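Folding, week three

Posted 12/10/2020

The laundry set now stands at 740 recordings, all of them made with the hand-held grippers. I had hoped to be further on by the end of September, but I threw out a batch after deciding that my starts were too tidy. I was laying each piece out nearly flat before I began, and a model trained on that would never learn to deal with a heap.

So the rule now is that everything gets dropped from standing height and left as it falls. A session is 40 recordings, then I stop, because my wrists get tired and I start to rush.
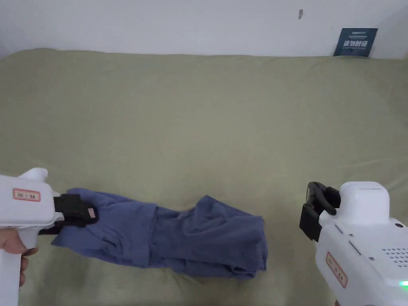
The slow part is finding a second place to hold. The first grip is easy, any bit of cloth sticking up will do. After that I often wait with the other hand open while I work out which layer is on top. I used to cut those pauses out. Cirilo Medrano, who is doing the training on his machine, asked me to leave them in, and also to keep the tries where I pick up two layers and have to let go. I mark those with an R in the notes.

A recording takes me 20 seconds if the cloth behaves. The longest I have kept ran well past a minute, and I nearly deleted it.

Cirilo has named the set Endik. The first trained version got 17 folds that we would both call a fold, mostly on towels. Sleeves are still bad. I'll do more long sleeves this week and send him the files on Friday, then start on socks if there is time.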